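In Defense of the Slow Road

My wife and I drove from Rotthorpe to Paltley last October, and we took two days to do it. The highway would have had us there by supper. We went instead by the old county road, which wanders 314 miles through every town the highway was built to miss, and I have been boring our friends with it ever since. I'd like to bore a few strangers too, if you have a minute.

My complaint is with the way we've come to talk about driving vacations. Somebody asks how the trip was and we answer with how long it took. We made good time, we say, as if good time were a thing you could bring home and put on a shelf. I did this for years. I once crossed two states with a sandwich on my knee and a very patient family in the back, and all I can tell you about either state is what gas cost.
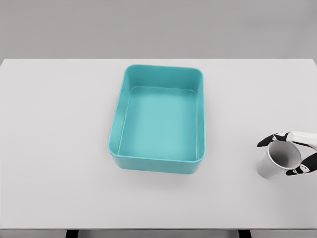

The first afternoon we stopped in Portela, for no better reason than that the road bent and there was a bakery on the bend. We bought two rolls and ended up staying an hour and a half. The woman at the counter wanted to know where we were headed, and when we told her she drew us a map on a paper bag, with a covered bridge on it and a hill she said was worth the climb. I still have the bag – it's in the glove compartment, a bit greasy.

We slept that night at Nelora, in a motel run by a man named Joni Partanen, who charged us 57 dollars and lent us a flashlight so we could walk down to the lake after dark. Now, the mattress was not good. I won't pretend it was. But I remember the walk, and the cold coming up off the water, and my wife laughing at me when I stepped in a puddle, and I can't name one chain hotel I've stayed in since 2000 that gave me half as much to remember.

I know very well that not everyone has two days. People have jobs to get back to and babies who scream, and some folks are driving to a funeral or a hospital and should take the fastest road there is, with my blessing. I'm talking to the rest of us, the ones with a free weekend who still treat the middle of the trip as something to be gotten through.

If the whole route sounds like too much, do a piece of it. Get off the highway for the stretch between Nelora and Paltley, 169 miles of orchards and small bridges, and leave after breakfast – a real breakfast, sitting down. Let a tractor hold you up for a while. And if you pass through Portela, the rolls with the seeds on top are the ones you want, though they do tend to sell out by ten.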